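Narkulari Chores

README for the second release, February

What this is

Narkulari Chores is a small collection of recordings of a humanoid robot trying to do simple cleaning work. It was made to answer one question which our partners ask us at every meeting: can a machine wipe a table yet? The short answer is "sometimes, if the table is kind." The long answer is the data.

The collection has 1,367 episodes. An episode is one attempt at one chore, from the moment the operator gives the start signal until the robot stops or is stopped. Failed attempts are kept. We think the first release was less useful than it could be, as we had removed most of the failures before we published it, and several people wrote to us to ask where they were.

Chores covered

wipe_flat: wipe a table or a counter with a cloth
wipe_glass: the same, on a glass surface
cloth_pick: pick up a cloth that lies crumpled on a surface
cloth_fold: fold a cloth once, any direction
cloth_pass: give the cloth from one hand to the other

The chore names are the same as in the first release, except wipe_glass, which was earlier a part of wipe_flat. Zane Jankauskaitė proposed to separate them after she looked at the success labels and saw that glass pulled the whole group down. Depth on clear glass is poor. The robot often sees the floor under the table and believes that the surface is lower than it is, so the hand arrives too fast or presses too hard. Printing on the glass helps a little, reflections of ceiling lamps make it worse.

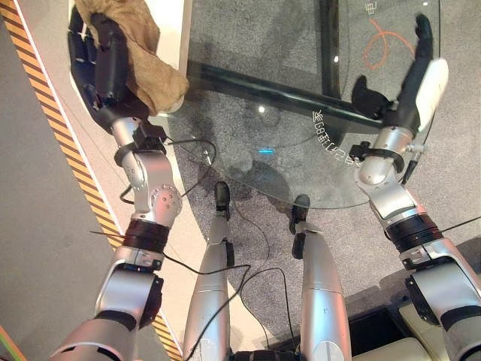
Grip is the other hard part. A person who wipes a table changes the shape of the cloth all the time and does not think about it. Our controller holds the cloth in the way it was first picked, and if this was a bad pick, then only a corner touches the table and the rest hangs. In the notes we call this "flag grip". It does not always end in failure, but the wiped area becomes small and the episode gets long.

Labels

Each episode has one outcome label:

done: the full target area was wiped, or the cloth is in the target state
partial: more than half of the target
failed: less than half, or the cloth was dropped and not recovered
stopped: the operator pressed the stop

The labels were given by 2 people working separately. Where they did not agree, Indrek Pärn watched the episode and decided. Please be careful with "partial" in cloth_fold. It is difficult to say what is half of a fold, and we are not fully satisfied with our rule. If your work depends on this border, we suggest to join partial and failed together.

The notes field is free text in English, Estonian or Lithuanian. We did not translate it.

Files

episodes/ has one folder per episode, with head camera video, joint positions and hand commands
labels.csv has the outcome, the chore, the surface and the notes
splits/ has train, validation and test lists
tools/ has the reader script and the Zodent converter

Splits are made by surface, so a table in the test list is never in the train list. In the first release this was not so, and results on the two releases should not be put in the same table.

Known problems

In 48 episodes the hand commands start late compared to the video. They are marked with sync=0 in labels.csv. The reader skips them by default.

The Zodent converter does not keep the notes field. Jõgi, our own viewer, shows it correctly.

Cloths are few in kind. There are 5 of them, all thin and all without pattern. A model trained here will probably not know what to do with a thick towel or a sponge.

There is no water or cleaning liquid in any episode. A wet cloth is heavier and sticks to the table, so please do not write that a model which does well on this data can clean. It can move a dry cloth over a surface.

Can it replace a person?

For the chores here, no. A person does wipe_flat in much shorter time and does not need somebody standing near the stop button. We see the best use now in long, boring work on surfaces that do not change, and even there someone must come after and check the edges. Edges and corners are missed more than anything else.

Use and contact

The data is free for research and teaching. For commercial use please ask Pedlow, who paid for the recording and keeps these rights. Questions about labels go to Zane, questions about the files and the reader go to Indrek. If you find an episode with a wrong label, send us the episode number and the label you would give, and we will look at it for the next release.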